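Flindthorpe Makers' Hall, Chores and Machines Group
Minutes of the spring meeting, held by phone

On the call: Oda Strand (chair), Yến Chu, Sơn Nông, Bình Lò (minutes). Apologies from nobody, as there was no one left to send any.

1. Minutes of the last meeting
Approved. Oda asked that "the robot will be folding towels by September" be left in, so we can all look at it later.

2. Plumthorpe visit
Postponed again. The 30 seats on the bus have been refunded, less a fee of 18 dollars that Sơn describes as robbery and the bus company describes as a fee.

3. Can it tidy a bench yet?
Yến presented the simulated bench she calls Sollholm: two arms, red bins, a black box, a green box and a yellow strip. She has logged 408 runs. Asked how many of them she would let loose in her own garage, she said she'd want to move the car first.

Sơn felt that a simulated bench is a very forgiving employer. No sawdust, no cat, no coffee ring, and no brother-in-law who puts the wrenches back in the wrong drawer. Yến said she could add a brother-in-law but it would slow everything down.

Bình wished it minuted that picking up a thin thing is hard for people too, and that he has spent 3 evenings on one washer. So minuted.

Oda asked for a plain yes or no on whether a machine can do the shop chores. Yến: "In there, some of them. Out here, ask me after I've tried the dishwasher." Sơn took this as a no. Yến did not.

4. The Wan vacuum
Still under the lathe. Bình to fetch it when the hall reopens. He has been told to bring a broom, partly for reach.

5. Broom rota
Continues as before, on human power. Oda pointed out that Sơn's name has been missing from it since he typed it up. Sơn to retype it.

6. Any other business
Yến would like the name of the group changed to something with less "chores" in it. No seconder.

Attached to item 3, from Yến's simulation: 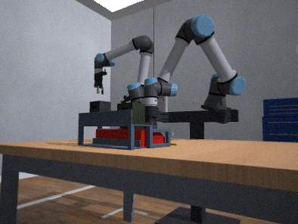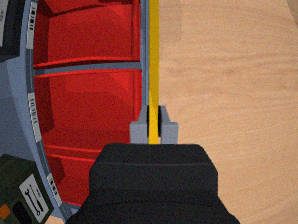

The strip, in the gripper's fingers.

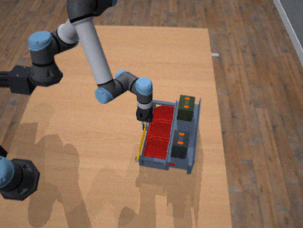
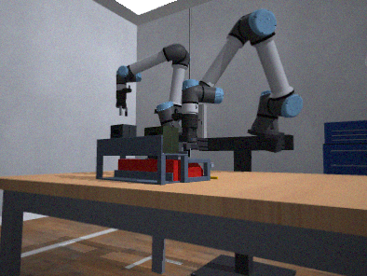 Flindthorpe, 21/05/2020

Bench pages go in the folder with the agenda. Corrections to Bình before the next call, please, and spelling counts as a correction. Sơn's objection to the word "robbery" appearing in item 2 was received after the call and has been noted, as it was his word.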